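Tuesday night pens

I have owned the same black mesh pen cup since my first job, and at some point it stopped being a pen cup and became a place where dead markers go to retire. So this week I finally dumped it out on the table. Wanda Rutkowska swears by testing every pen on the back of an envelope, and I did it her way - forty minutes, gone!

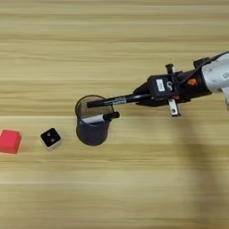
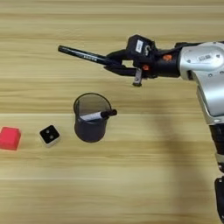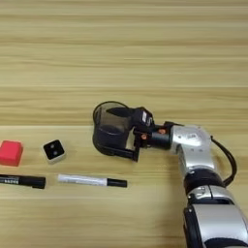
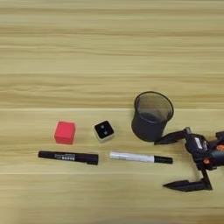
Pens and bits on the wood table. Mesh cup empty in the last one.

I'm keeping the white marker with the black cap (good for plant labels) and the black ones. The little red cube stays too, I like having it by my elbow when I'm on the phone. The Nermont highlighters I bought in January are all going to my sister - way too yellow for me.

Next up is the drawer under the printer. I opened it, saw more than 40 rubber bands and closed it again.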